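To: Clirkard hand-gripper maintenance list
From: Waltraud Camenzind, Sornorura site
Subject: Re: Jaw pad changes and marker checks

Dear colleagues,

Thank you to the Bhatt group for the enquiry quoted below. Our practice at the tea table station is as follows.
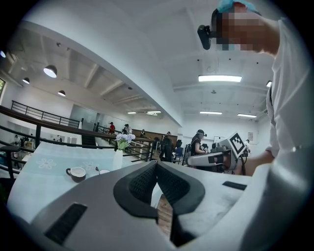
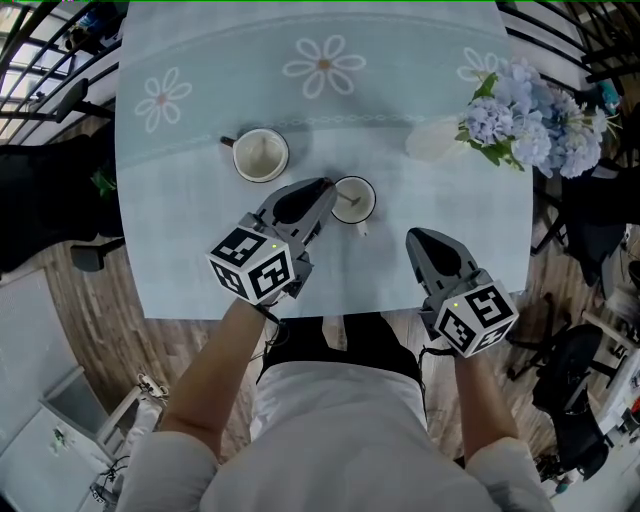 Hand-held grippers in use at the tea table station.

> Is there a set interval for changing the jaw pads, and
> do you recheck the marker mounts at the same time?

Pads are replaced every 60 hours of use, always as a pair. The log for the Womus set stands at 2,414 hours, with more than 132 pads drawn from stores. Marker mounts are checked at each change. Any mount that moves under light finger pressure is to be refastened and the gripper recalibrated before it goes back to the table. Please wipe the markers with a dry cloth only, as cleaning fluid dulls the print.

Revised log sheets will be sent to all sites on Friday. Sites still using the old sheet should note mount checks in column 2.

Regards,
Waltraud Camenzind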